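Capítulo 9
Presupuestar una célula de dos brazos

Antes de pedir ofertas, mirar la tarea. Una lámina fina y transparente, un marco de madera — eso decide los dedos, no el catálogo.
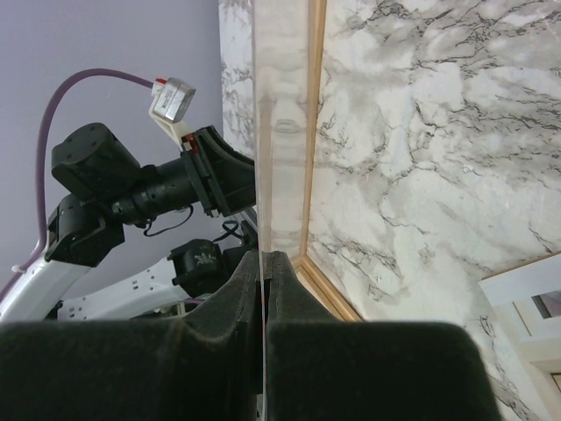 9.1 Lo que se gasta

Recambio de dedos: 84 euros el par en Makier. Cableado, bridas, tornillería, partida aparte. El carril tambien se desgasta, preverlo.
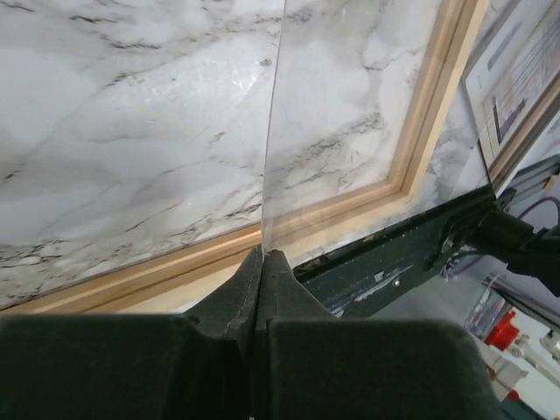 Terence Catterall objeta que 200 euros al año en repuestos se queda corto y que él pondría 2000 — contando las horas de parada.

9.2 Sitio y montaje

Medir la mesa con los dos brazos puestos, y el hueco para los cables. 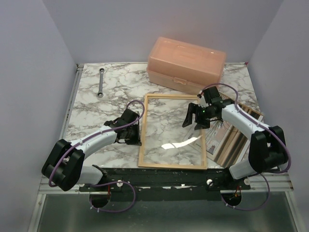 Última modificación: martes, 19 de julio de 2022

Pedir plazo por escrito. En agosto casi nadie sirve.

Contacto | © Rodico | Volver arriba

Relacionados
— Comprar o alquilar: el caso Whiteley
— Plan de equipos de Brurkondale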